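# The trouble with lifetime gutters

Every spring the flyers come back, and every spring the promise gets longer. Brasa, which sells seamless aluminium gutters through a network of licensed installers, now offers 40 years on the product. Statico goes one better and says "lifetime", a word it takes 3 pages of small type to define.

I asked both companies for the full warranty before I asked for a quote. Only one sent it. The other sent a colour chart.

What the paperwork covers is the metal: the paint won't peel, the channel won't rust through. Fine. Gutters rarely fail that way. They fail at the outlets, at the corners and at the hangers, where somebody on a ladder was in a hurry – and labour, in the Statico document, is covered for two years.

Then there are the guards. Ren makes a mesh one that is supposed to end cleaning forever, yet clause 61 of its terms requires the owner to keep the mesh "free of organic matter". I read that twice. It asks you to clean the thing you bought so you wouldn't have to clean.

Jukby, the cheapest of the four, makes no promise beyond the first December. I found that oddly refreshing, although I wouldn't call it a recommendation.
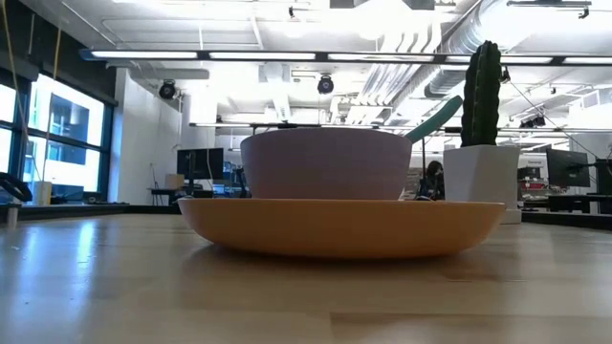
A reader in a bungalow under two big maples wrote to say I was being too hard on guards, that hers had cut the fall cleaning down to one afternoon and she'd pay for them again tomorrow. I believe her. One afternoon is still an afternoon, though, and the brochure said none.

If you are getting quotes now, ask who comes back when a corner drips, and ask for it in writing with the installer's name on it. The salesman who visited me said he'd have to check with the office. I'm still waiting for the call.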